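Cestas de fieltro gris para separar envases: mi opinión después de unos meses

Compré el juego de tres cestas Salameh en la tienda online de Lunisgate el 11/04/2019, después de darle muchas más vueltas de las que merece una cosa así. Venía de tener un cubo enorme de plástico con tres compartimentos (un Fultbridge, que me costó un dineral y al que se le rompió la tapa al segundo mes) y la verdad es que ya no quería nada con pedales, ni bisagras, ni tapas. Quería cestas y punto.

El precio: 473 pesos por las tres, con un envío que fueron otros 171. El envío me dolió, no lo voy a negar, pero llegaron bien dobladas en un sobre plano y sin olor raro. Mi amiga Sena Asamoah pidió las de Wuvix, que salen por 400 y son casi iguales a la vista, y hemos estado comparando. Las suyas tienen el borde más rígido y se le marcan las dobleces; las mías tienen el borde blandito y ceden un poco hacia dentro cuando están vacías. A mí me gusta más así, parecen menos de oficina.

Lo mejor, para mí: el fondo oscuro. Yo tiro las botellas de vidrio enjuagadas deprisa y corriendo, siempre queda alguna gota, y en un forro claro eso sería un desastre a la semana. Además al dejar caer una lata no suena ese clonc metálico que hacía el cubo viejo (vivo en un piso con paredes de papel y desayuno tempranísimo, así que lo agradezco muchísimo).

Lo peor: el fieltro suelta pelusa los primeros días y se le pega TODO. Migas, pelo de gato, hilos. Les paso el rodillo quitapelusas y listo, pero hay que acordarse. Y otra cosa: no son hondas. Si en tu casa se beben muchos refrescos de los grandes, dos botellas tumbadas y una cesta ya va medio llena. Aplasta las latas antes, que ahí se gana muchísimo sitio.

No traen etiquetas, y esto sí me parece una tacañería. Yo lo solucioné con unas cartulinas blancas dobladas y rotulador negro gordo, apoyadas delante de cada cesta. Las puse en inglés porque mi sobrina lo está aprendiendo en el cole y así practica, y oye, ha funcionado mejor que cualquier regañina. Si alguien quiere copiar la idea: letras mayúsculas y una sola palabra por tarjeta, que se lea desde lejos.

Os dejo unas fotos de cestas de este estilo ya en faena, con vidrio, plástico y latas:

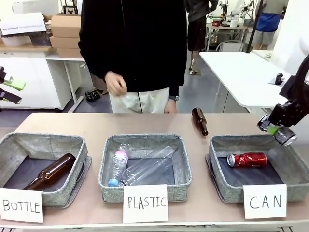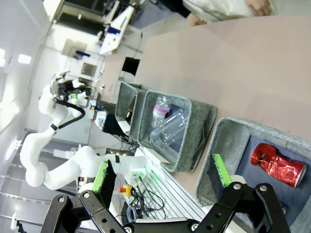
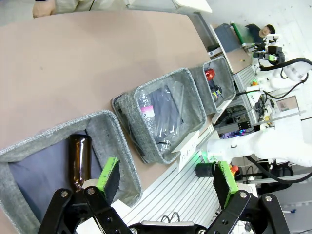
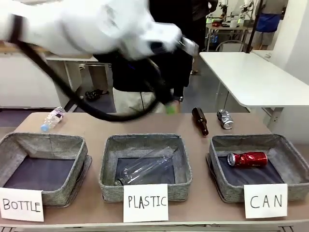
Sobre la limpieza, que me lo preguntasteis en la reseña del escurreplatos: nada de lavadora. Yo metí una en marzo, en programa delicado y con agua fría, y salió con un lado más corto que el otro. Sigue sirviendo, pero cojea. Las otras dos las limpio con un trapo húmedo y un chorrito de jabón neutro, y las dejo boca abajo en el tendedero toda la noche. Para el forro, un cepillo de uñas viejo va de maravilla.

Tampoco las usaría para orgánico, claro, ni siquiera con bolsa. Y si tenéis que bajar el vidrio varios pisos, pasadlo antes a una bolsa fuerte, que a mí cargar la cesta llena por la escalera me da bastante respeto.

En la web de Lunisgate hay 2.057 valoraciones y muchas se quejan de que el gris es más oscuro que en el catálogo. A mí me llegó igualito, un gris jaspeado muy apañado, así que quizá depende de la tanda. Las hay también en color arena, pero con mi puntería y los restos de café no me atreví.

¿Las volvería a comprar? Sí, aunque esperaría a que quitaran los gastos de envío. Les pongo un 8: les resto un punto por la pelusa y otro por las dichosas etiquetas. Sena les pone un 7 a las suyas y dice que el borde rígido aguanta mejor los golpes de la aspiradora. Si alguien ha probado el tamaño grande, que me cuente en los comentarios cuánto mide por dentro, que en la ficha solo ponen las medidas de fuera.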